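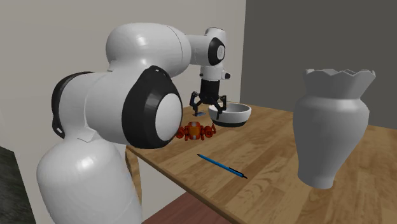

3. Setting up the Dudik in your basement

Posted February 28, 2018
19 comments | Share | Save

By now you should have the dehumidifier out of its box and the two foam blocks out of the bucket bay (if you skipped section 2, go look in the bucket bay, because I missed one of those blocks myself and ran the thing for a whole evening wondering about the rattle). This part covers where to put it, how to hook up the drain hose, and what the first day of running should look like. I've got the larger Dudik, and my basement is about 700 square feet with a concrete floor and one floor drain in the corner by the water heater. Yours will be different, so read all the way through before you start moving things!

Before you plug it in

1. Stand the unit upright and leave it alone overnight. The oil in the compressor shifts when the box gets tipped in shipping, and mine came off the truck on its side.
2. Pick a spot with a clear foot of space at the back and on both sides. The top vent needs even more room than that.
3. Check the floor with a level. A slight lean toward the drain side is fine. A lean the other way will leave water sitting in the tray.
4. Close the basement windows and the door at the top of the stairs.

CAUTION: Use a grounded wall outlet. No extension cords, no power strips, and please don't run the cord under a rug.

Hooking up the hose

The hose isn't in the box. I bought a nine-foot one from Ostholm at the hardware store and it reached the floor drain with a little to spare.

5. Unplug the unit if you got excited and plugged it in already.
6. Pull out the bucket and find the round knockout on the lower back panel. Push it out with your thumb.
7. Feed the threaded end of the hose through the hole and screw it onto the spout. Hand tight is plenty – I cracked a fitting once with pliers and had to wait for a new one.
8. Run the hose downhill the whole way. If any part of it rises above the spout, the water backs up and the bucket fills instead.
9. Slide the bucket back in until it clicks. The unit won't start without it, even with the hose attached.
10. Write the install date down somewhere. I keep mine on the inside cover of the manual, along with the filter dates.

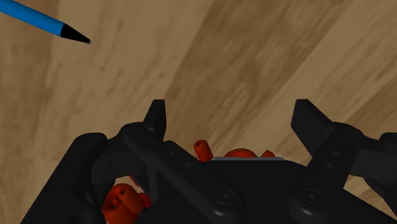

One reader wrote in to say the click in step 9 never came, and the fix was to lift the bucket float with a finger before pushing the bucket home. I tried that on mine and it does go in more smoothly, so give it a shot before you call anyone.

NOTE: If your drain is higher than the spout, a hose alone won't do it and you need a small condensate pump. Baloch makes a quiet one. I had it for a winter in my last house and liked it fine, though the float needed rinsing now and then.

First day of running

11. Plug in and press Power. The fan starts right away and the compressor kicks in a few minutes later with a low hum.
12. Set the target to 50 percent. Don't go lower at first, or it'll run nonstop and you'll get sick of the noise.
13. Look at the hose end after an hour or two. A slow drip into the drain is what you want.
14. Leave the target alone for a few days. Concrete and cardboard boxes hold a lot of moisture, and the reading bounces around while they give it up.

CAUTION: If frost shows up on the coils, switch off and let it thaw on its own. Don't chip at it! My basement gets chilly enough for this by November, so that's when I shut mine down for the season.

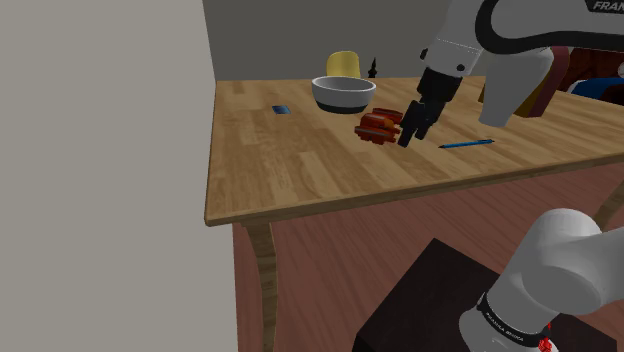

Can I drink the water or use it on my vegetables?
Please don't do either one, as it picks up dust and traces of metal from the coils. I pour mine down the drain.

Filter

15. Slide the filter out from the left side and vacuum it every couple of weeks.
16. If it's greasy, wash it in lukewarm water and let it dry completely before it goes back in.
17. Replace it at 4,000 hours. Hold Fan and Timer together to see the hour count, then hold Fan again to reset it after the swap.

NOTE: Cukum sells a filter in the same size. It fits, but the tab is on the opposite end, so flip it over before you slide it in.

Section 4 covers the error codes, starting with the one for a full bucket.

This site uses cookies. By continuing to browse, you agree to our use of cookies. Accept

Related
Finding the damp spot behind your shelves
Baloch condensate pump: cleaning the float
Cukum hygrometer, two months in
Which Ostholm hose fits which spout?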